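Leanne Lockwood
3 August thread: what I sold, kept and gave away before moving to Otport

1/ I've moved from a three-bed house to a one-bed flat in Otport. A few people asked how I got rid of so much stuff, so I'm putting it all in one thread.

2/ Started in November with the loft. Mostly boxes I hadn't opened since the last move. If the tape was still on, I looked inside once and then decided. No second pile for "maybe".

3/ Total made from selling: £1,485. Most of that was furniture. The oak sideboard went for £266 and the man who bought it brought his own van, which saved me a lot of bother.

4/ Books don't sell. I listed 60 paperbacks as a job lot and got £3 for them. Next time they go straight to the charity shop on Bunting Road.

5/ Clothes took longest. I did one drawer an evening after tea. Each thing went flat on the table, and if I wouldn't wear it this week in the right weather, it went. Plain black shorts are worth listing if the waistband is still good. Turn them over and check the lining too, buyers do ask.

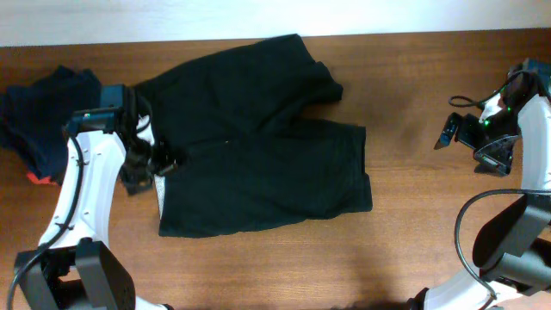

6/ Postage. Weigh everything before you list it. I guessed on a winter coat and the postage ate the lot. Kitchen scales are fine for anything small.

7/ Big things nobody would buy: the council will collect, but the wait where I was came to five weeks. Book it before you've got a moving date.

8/ Paperwork. I kept tax letters, the boiler guarantee and anything to do with the pension. The rest I shredded. Bradley Bloxham lent me his shredder and it overheated twice, so do it in small batches.

9/ Things I regret selling: the good stepladder. The flat has high ceilings and I had to buy another one the first week.

10/ Things I don't miss: the second kettle, the dining chairs, every single vase.

11/ Still to do: one box of photos and a bag of cables. I'll add to this when the photos are sorted. If anyone in Otport wants a cat carrier, message me, collection only.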